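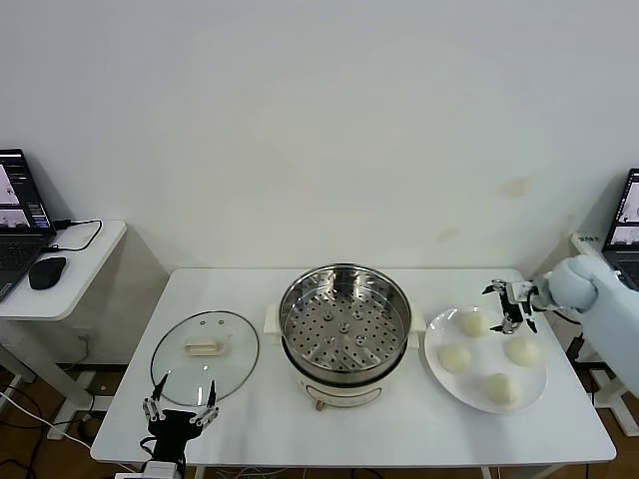
Steamer bench, head view. Lid parked left, buns right, hands up.

June, notebook of the steamer group (Pleltuneck student project). Written up by Sverre Boström, so complaints about the handwriting go to me.

Came in at 2, left a good deal later. Present: me, Miroslava Dvořáček, Dwight Poirier for the first half. Vlastimil Vlček looked in, asked whether there would be lunch, and went away again when he understood the question had a long answer.

Task is unchanged from last time: four buns from plate to steamer basket, right hand does the picking, left hand stays out of trouble until the lid. Kazimír wants it in one go for the end-of-term showing, no one touching anything. I have asked him to define "touching".

Setup. Plate to the right of the pot, well inside reach of the right arm. We tried it further forward before and the elbow did something I would describe as sulking. Sleeve stays on the right arm, Miroslava's orders, after the flour business. Lid flat on the left with the handle up. Power to the pot is OFF for all practice and will stay off until Kazimír has signed the sheet. The sheet is under the kettle.

Runs. Did 14 attempts on the full sequence. 7 got every bun into the basket. Of the rest, most died at the first pick, where the fingers close a little early and push the bun along the plate like someone steering a shopping trolley. Dwight thinks the hand offset is wrong. I think Dwight typed in the hand offset. We have agreed to measure it again.

Grip force: lowered it twice. First setting left finger marks deep enough to be called a design. Second setting is fine on fresh dough and hopeless on dough that has sat out and grown a skin. Miroslava's suggestion is a fresh batch every hour, and she has kindly put my name against it.

The raised post in the middle of the basket is a nuisance. The planner treats the basket as a plain dish, so it will happily aim a bun straight at the post. Drew a keep-out ring round it in Uibo (our layout tool, for whoever inherits this book) and the planned drops moved outwards as they should. Now they risk going too far outwards, see next.

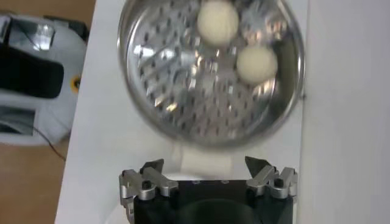 Spacing is the thing I actually wanted to sort out today. Buns swell when steamed, and two that start as neighbours end up as one object with opinions. The rule in the code is a fixed gap between centres plus a margin from the wall, and the margin is plainly too small: the lower bun is nearly up against the inner rim, with only a short stretch of bare metal between it and the next one. Have doubled the wall margin. It may turn out that four no longer fit, in which case the rule goes back and we buy smaller buns.

Related: the shine. The holes are a nice regular pattern and Dwight's idea was to use them to find the centre of the basket. Good idea on paper. Where the light catches the metal the holes wash out, and the fit wanders off towards whichever side is darker. Turned on Poro, his filter, and it helped a bit. Fitting to the rim instead helped more. Dwight has taken this well -- he has only mentioned it four times.

Log from the session is saved as run 652 in the Jikby folder. Ignore the comments in the file header, I was hungry.

To do
Re-measure right hand offset, with two people watching the ruler
Try new wall margin on all four buns
Rim fit as default, keep hole fit as an option so Dwight can visit it
Lid: nothing done today. Left hand has had a very restful afternoon
Ask Kazimír again about the sheet
Make dough (me, apparently)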